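Search this notebook
Enter keywords Go
Print this entry | E-mail this entry

June 29, 2024

Restard tape transfers, second batch

Pulled the remaining reels of the Clakalness sessions out of the cold cupboard on Thursday evening so they could come up to room temperature in their boxes. Started on them this morning. These are the rhythm tracks and the rough mixes for the reggae LP that Restard wants to reissue in November. The vocal reels were done in the first batch and are already on the server under the old folder name. I have not renamed it because the session files point to it.

Reel 4 (quarter inch, half track stereo, 15 ips). Box says NAB. The tones at the head say otherwise. With the deck on NAB the 10 kHz tone reads low and the 100 Hz reads high, on both channels, and by more than worn oxide would explain. Switched to IEC and everything sat within half a dB. Logged it as IEC and left the box label alone. Whoever masters this should go by the log.

Azimuth by ear on the hi-hat first, then on the scope with the 10 kHz tone. They disagreed slightly. Went with the tone, played the first song, and the hi-hat had a faint swirl in mono. Reset on the program material. The tones may have been spliced on from another machine, as there is a splice between the last tone and the first count-in. Color of the leader is also different. Reel 5 has no splice there and tone and program agree.

Speed. The organ on reel 4 is sharp against the organ on the released LP by an amount that changes from the start of the side to the end. Checked the deck with the strobe disc and it was steady. Swapped to the second deck, same result. So the drift is in the recording or in the LP cut. Compared with the Després seven-inch of the same song, and reel 4 matches the seven-inch at the start and at the end. My conclusion is that the LP was cut from a copy made on a slow machine. No pitch correction on the transfer. Noted for Restard that the reissue will run a little faster than the LP people know, and that they may get letters.

Hum at 60 Hz on reel 5, right channel, bass guitar only. It stops whenever the bass is muted in the mix, so it was recorded that way. Not touching it. There is a separate, quieter hum that belongs to us. It went away after I moved the power supply for the Jimska preamp off the shelf under the repro card. Retransferred the first two songs of reel 5. The old files are marked HUM and can be deleted once somebody else has listened.

Reel 6 is shedding. Stopped after the first song, cleaned the heads and guides, and found brown residue on the lifters. Not sticky in the hand but it squeals on slow wind. It goes in the incubator over the weekend, along with reel 7, same brand and same year written on the box. Do not play either before they have rested a day at room temperature.

Drop-outs on reel 4, left channel, at the second chorus of the dub version. Two short ones. Wound back, cleaned, played again, same place both times. It is physical. The rough mix on reel 8 may have the same passage intact and could be patched in at mastering if levels allow. I have not checked whether the delay throws are the same on both. They were done by hand and probably are not.

Paperwork. The track sheet lists 42 items across all the reels. I can match 39 of them to something on tape or expect to after reels 6 and 7. The other three are a horn overdub, a version with no title, and something written as "slow one". The horn overdub may be the thing after the long gap on reel 2, which I had down as a false start. Need to go back and listen to the whole gap.

Restard confirmed the pressing at 2,000 copies, single LP, with the dub sides as a download. That makes side length tight. Side A in sheet order is too long for a loud cut with that much bass. Suggested moving the instrumental to side B. No answer yet.

File settings as before: 24 bit, 96 kHz, flat, no noise reduction, tones included at the head of every file. Peaks left where they fall, calibration set once per reel and not ridden. Checksums made right after each transfer. One file on reel 5 failed its checksum after copying to the second drive. Copied again and it passed. Watching that drive.

To do Monday

- Lifter on deck one drags. Take the cover off and look.
- Reel 2, full listen of the gap.
- Order splicing tape and leader. Down to the last roll of each.
- Compare dub versions on reels 4 and 8 at the second chorus.
- Ask Restard for the Després label scans again.
- Reels 6 and 7 out of the incubator, write the time on the box.

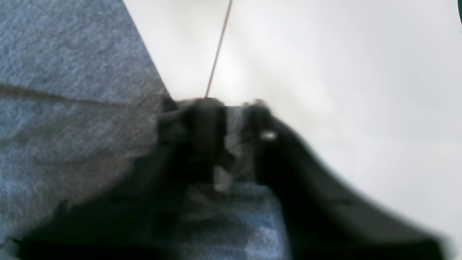 Gripper, close up. Fingers at top.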